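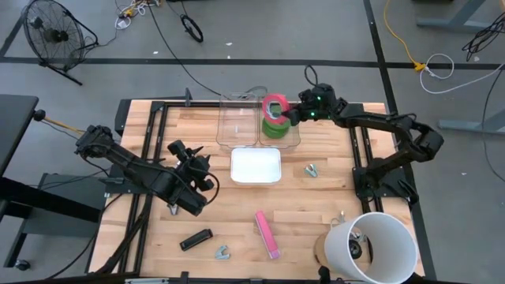
Where do you put the tape so you can find it again? In a bin you can see through, back of the table, same spot every time.

ok desk stuff thread. Tue 7 July, hot out, I'm doing stationery because I can't face the garage

Ground rules I stole from Aleksi Seppälä, who ran the supply closet at Numham when I temped there. Clear bins for rolls. Shallow tray for flat things. Clips go in something with a lid or they go everywhere

I have never had a lid. I have clips everywhere

Tape first. Red and green get their own bin each. I used to stack them in one and always wanted the bottom roll - every time 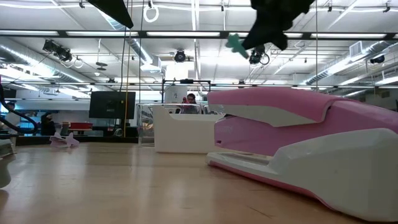 Pink and white stapler, white tray, clear box.

Staplers. People keep like three bad ones. Keep one. A big one you can find with your hand while you're on the phone

and test it before you put it away!! fold a sheet twice, staple it, if it chews the paper it goes. Mine from Donlow chewed paper from January on and I just kept hitting it harder

Store it where you use it, not in a drawer. A drawer is where I lost the last one for 4 months (it was under the takeout menus)

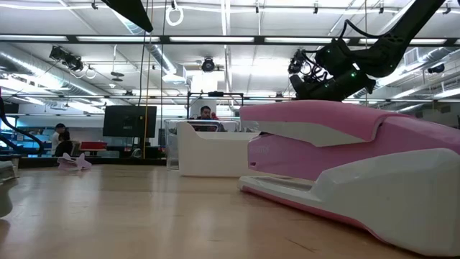 and buy the right refills while you're at it. Write the size on a bit of tape, stick it on the bottom of the stapler. I've bought the wrong box twice, no returns at Tiedemann on opened staples, ask me how I know

Little plastic bits that fell off something: give them a week in the tray. If you havent figured out what they belong to by then, bye

Harmonicas, highlighters, random pink things - that's a different pile. Do not let it onto the tape side

Lamp goes on the table last, once you know which side the stapler lives on. Cord to the back if it reaches. Mine doesnt, I need teh longer one

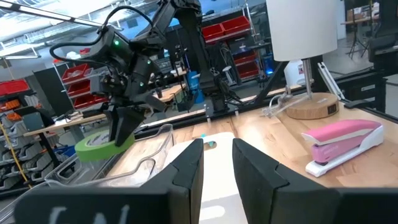

Lamp with the white shade, stapler in front, green tape by the clear bin.

Someone asked about the Tovetti drawer dividers. Had them, 20 bucks, too shallow for a tape roll. Fine for pens

ok going to sort clips now. need a jar. anyone have a jar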